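2026年8月13日，星期四，车间

早上本来打算先把三号车的水管卷盘拆开上油，结果一进门 Josée Fortin 就把电话递过来，说 Ekcombe 那栋楼的物业又在问玻璃上的白点。就是上周我们用纯水杆子刷的那一面，东侧，从二楼到四楼。我心里咯噔一下，那天走的时候玻璃还是湿的，看着漂漂亮亮，大家都挺得意，Tanko 还夸自己的收边越来越顺手了。所以卷盘又往后推了，今天一整天基本都耗在水上，下面尽量按顺序记，有些地方我会啰嗦一点，免得过几个月又忘了当时是怎么想的。

## 先说现象

白点集中在每扇窗的上三分之一，形状偏圆，边缘比中间明显，有几扇窗还能看到从上框往下拉的细痕。Josée 上午开小车过去看了一趟，带了一块湿抹布和一点白醋。她回来跟我讲，湿抹布擦一遍，大部分点子还在，但是白醋敷一会儿再擦就能掉。那就不是单纯的灰，是矿物质。从上框往下拉的细痕呢，光用湿布就能擦掉，摸起来有点滑腻，我觉得是另外一回事，后面再说。

一开始我就犯了个老毛病，急着找一个原因把所有事情都解释掉。Tanko Usman 提醒我，他说你先别管树脂，你先想想那天上框有没有冲过。这话有道理。我翻了翻上周的工单，上框那一栏打了勾，可是勾得很潦草，问了 Jaxon Lemieux，他老老实实说东侧赶时间，框是刷了，冲得不够久。挺好的，这样的实话比什么都值钱，我一点没怪他，那天下午太阳已经绕过来了，换我我也急。

## 水

自来水进水，早上测的是 136 ppm，和平时比没什么特别。过了碳滤和沉淀滤芯以后再测，还是这个数，这也正常，碳滤本来就不管溶解的东西，它管的是氯和气味。（每次新来的同事都会问为什么过了滤芯读数没降，所以我干脆写在这里，以后指给人看。）

然后是混床树脂罐的出水，读数 2。我们自己的规矩是到了两位数必须换，个位数里偏高就开始留心，所以光看读数，这罐水完全可以用。我也正是因为这个，上周出车前看了一眼就放行了。

可是罐子上的流量计显示，自从上次换树脂到现在已经走了 3292 升。以我们这里的水质和这个罐子的大小，这已经到了该警觉的时候了。TDS 笔测的是导电的那部分，树脂快用完的时候，最先漏过来的往往是二氧化硅，硅几乎不导电，笔上看不出来，但是玻璃上看得出来，而且干了以后还特别顽固。这件事我几年前吃过一次亏，当时是一家花店的大橱窗，来来回回返工了好几趟，最后老板娘给我倒了杯茶让我坐下来歇一会儿，说你脸都白了。我以为自己记住了，看来只记住了茶。

不过这里有一个对不上的地方。如果是硅，白醋应该对付不了，或者至少不会这么痛快。醋能化掉的是钙镁那一类。所以 Josée 带回来的结果其实是在说，落在玻璃上的主要是硬水垢，那 2 ppm 的水里哪来那么多钙镁？

我和 Tanko 坐在工具箱上想了好半天，他喝他的甜茶，我喝我的冷咖啡。后来是他先想到的：水管。那天出车用的管子是从三号车换过来的，三号车上周一直在接自来水冲地面。管子里留着一肚子自来水，接上纯水罐以后前面那一段出来的全是硬水，而 Jaxon 的习惯是接好就开刷，从最上面刷起。上三分之一，正好。

## 小试

光靠想不算数，下午做了几块玻璃。拿的是柜子后面那几片旧的窗扇玻璃，先用刀片和中性清洁剂弄干净，再用异丙醇擦一遍，斜靠在后门外面的架子上，朝西，等太阳过来的时候刚好晒得到。每片背面贴了纸胶带写字母。步骤都一样：刷头湿刷一遍，抬起来冲，从上往下，不碰，自然干。

| 玻璃 | 用的水 | 管子 | 干后 |
|---|---|---|---|
| A | 旧树脂罐出水 | 先放水，放到杆头读数和罐口一样 | 很干净，逆光看有极淡的雾 |
| B | 旧树脂罐出水 | 不放水，接上就用 | 上半部明显白点，下半部好得多 |
| C | 自来水 | 同一根管 | 满片白点，意料之中 |
| D | 新树脂罐出水 | 先放水 | 干净，逆光也看不到什么 |
| E | 新树脂罐出水 | 先放水，玻璃上缘故意抹了点旧胶条的黑灰 | 有往下拉的细痕，湿布可擦掉 |

B 片干了以后，我把 Jaxon 叫过来一起看，他蹲在那里看了很久，然后说，跟 Ekcombe 那边一模一样。白醋敷上去，掉了。所以主因是管子里的存水，这个我现在比较有把握。A 片那层极淡的雾，我倾向于认为是旧树脂漏硅，醋擦了没变化，但是老实讲只有一片玻璃，光线又在变，我不敢把话说死。E 片对应的是上框细痕，也就是胶条老化粉化以后，水带着往下走。

换句话说，三件事叠在一起了，管子占大头，胶条占一小块，树脂可能也掺和了一点。要是早上我一拍脑袋换了树脂就回去返工，管子照旧不放水，八成又是一面白点，那可就真没脸见物业了。

测杆头读数这件事值得多写一句。以前我们只在罐口测，图方便，罐口有个小龙头，伸手就到。今天我让 Tanko 举着杆子，在刷头喷嘴下面接了一杯来测，刚接上管子时和自来水几乎没差别，要耐心放一阵才慢慢掉下来。看着数字往下走的时候，我俩都不说话了，像两个小学生盯着鱼缸。

## 树脂

旧罐既然拆了，就顺便换掉。新树脂用的是 Flasent 的混床，上个月，也就是七月到的那一批，一直放在阴凉的架子底层，袋口没开过。倒出来颜色均匀，没有结块。旧树脂倒进桶里沥水，我舀了一份出来留样，沥干以后称得 764 克，装在带盖的白罐子里，贴了今天的标签，放在水槽上面那层。请大家不要把它当成别的东西，也请不要好心帮我倒掉（去年那份留样就是这么没的，至今没有人来认领这份好心，我也早就不生气了）。

装罐的时候有几个小地方，写给以后动手的人：

- 中心管上口先用胶带封住，树脂掉进去一粒都很讨厌，会一路跑到喷嘴。
- 倒一层，轻轻晃一晃罐身，再倒一层。不要拿橡皮锤敲，敲了会让两种树脂分层。
- 上盖前把螺纹上的树脂珠子擦干净。O 形圈抹硅脂，薄薄一层。
- 第一次通水慢慢开，让空气从出水口排干净，再接管子。

第一次通水我还是开急了，盖子边上滋出来一股，正好浇在 Laurier Kennedy 的鞋上。他是来送货的，站得稍微近了一点。Laurier 人真好，甩了甩脚说天热正好。他带来了我们订的快速接头和一卷新的细管，Kennedy 那边说橡胶护套缺货，要再等等，账单等货齐了一起开。我请他喝了汽水，聊了一会儿他家的水泵，扯远了。

## 刷头和杆子

趁着架子都摆开了，把 Clamis 那根碳纤杆也检查了一遍。第三节的夹扣有点松，举高的时候会往下溜，Tanko 说他上周就觉得手感不对，但是以为是自己手滑。把夹扣的螺丝紧了一点点，试了，还行，不过垫片已经磨薄了，迟早要换。杆子里穿的细管在接头那里有一道压痕，还没漏，剪掉一小段重新接了。

刷头方面，我一直觉得我们那把软毛的太软，对付粉化的框子不够劲，而硬毛的那把碰到贴膜玻璃又让人提心吊胆。Nathalie Lavoie 提了个办法，她以前在别处干的时候，框子和玻璃是分开两把刷头做的，先用硬毛把一整排框子刷完冲完，再回头换软毛做玻璃。听上去多走一趟，但是冲得彻底，不会把框子上的灰带到刚做好的玻璃上。我问她爬坡那种长排窗怎么办，她笑着说那就当锻炼。我们打算下次在 Ekcombe 东侧就这么试，正好有现成的对照，西侧还是老办法。

喷嘴也换了一对，旧的那对是细柱状的，冲玻璃很好，冲框子就总有漏掉的角。新的是扇形，出水面宽，Jaxon 在后门试了试，说冲的时候水帘很整齐，他很喜欢。缺点是耗水，同样一面窗水用得更多，树脂也就走得更快，这笔账等用一阵再看。我自己私下的想法是，多用点水比返工便宜得多，返工不光是工钱，还有人家一抬头看见玻璃时的那个心情。

## 和物业那边怎么说

Josée 回了电话，我在旁边听着，她讲得比我好，没绕弯子，说是我们管子没放干净水，框子也冲得不够，下周过去重做，不收钱。对方语气马上就软下来了，还问我们要不要提前把一楼的遮阳棚收起来。要的，当然要的，上次就是绕着遮阳棚走才多接了一截管子。

重做的步骤暂定如下，Nathalie 看过，加了第二条：

1. 到场先接好全部管子，杆头放水，测杆头读数，降到个位数才许上玻璃。
2. 有白点的窗先用稀释的柠檬酸刷一遍，避开石材窗台，窗台上铺湿毛巾，事先用清水打湿。
3. 硬毛做框，整排冲干净。
4. 换软毛做玻璃，冲的时候刷头离开玻璃，从上往下走完再移位。
5. 等最早那几扇干了，人走近看一遍，再收杆子。

第二条里的石材窗台很要紧。那边的窗台是浅色石灰石，酸一碰就留印子，到时候白点没了，窗台花了，岂不更惨。Nathalie 坚持先在不显眼的地方试一小块，我完全同意。她还建议酸液装在小喷壶里，一次只做一扇，不要图快提着桶上去。好，听她的。

太阳也得算进去。东侧上午晒得厉害，玻璃烫手，水一上去边缘就开始干，再好的水也架不住。所以重做安排在下午，等影子过来以后再开始。西侧反过来，上午做。这个顺序其实谁都懂，可是每次一排班就被别的事情挤乱，所以我用粗笔写在白板上了，请大家高抬贵手，不要擦。

## 其他零零碎碎

后门那根排水管又有点慢，今天做玻璃的时候水积到门槛边上了。Jaxon 拿长刷捅了捅，掏出来一团毛巾絮，好多了。超细纤维布还是得先抖一抖再下洗衣机，不要用柔顺剂，这个我说过很多遍，再说一遍也不嫌多，用了柔顺剂的布擦玻璃会拉出一道道油花，跟 E 片那种细痕很容易弄混，到时候又要瞎找半天原因。

TDS 笔用校准液校过，偏得很少，调回来了。电池盖有条裂缝，缠了胶带。备用笔在二号车的手套箱里，不在抽屉里，别再翻抽屉了。

碳滤下次保养一起换，沉淀滤芯拆开看了，发黄，还能撑一撑，不过反正要开壳，就一道换掉吧。滤壳扳手用完请挂回墙上。

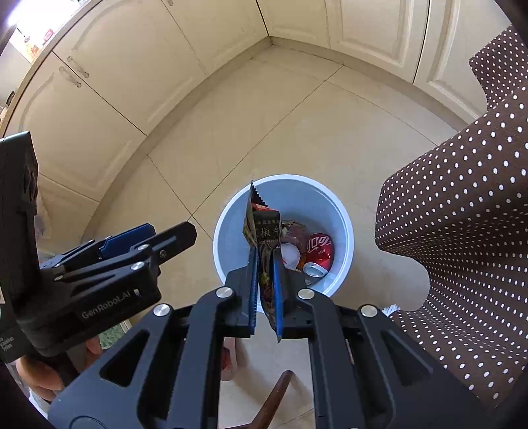
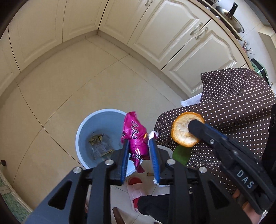 管子的事还想再补几句，刚才洗杯子的时候想到的。纯水管和自来水管以后干脆分开，纯水那几卷两头缠蓝胶带，只接树脂罐，绝不拿去冲地。三号车那卷今天已经排空，挂在架子最高一层晾着，Tanko 用气泵吹了一遍，吹出来的水比我想的多得多，难怪。软管内壁我用手电照了照接头那一小段，有点滑，像是长了薄薄的生物膜，夏天闷在车里容易这样。先记着，下周用稀释的消毒液循环一次，再拿纯水冲透，冲透以后还是要测杆头。

另外 Nathalie 问能不能在每辆车上放一张小卡片，把放水和测杆头写在最前面，字大一点，塑封。我说可以，她今晚在家做，排版归她，我只要求不要超过一面纸，站在人行道上没人有耐心翻面。

那几片试验玻璃先不要洗，A 和 D 我想明天早上趁斜光再看一次，如果 A 那层雾还在，就再做几片重复的，旧树脂的水我留了一桶，盖着盖子放在水槽下面。B 片也留着，Jaxon 说想拍给新来的人看，我觉得挺好。

卷盘还是没有上油。油壶在工作台左手边，谁明天先到谁先动手，不用等我，我要先去 Kennedy 那边把快速接头换成大一号的，今天送来的那包拧在新管子上有一点晃。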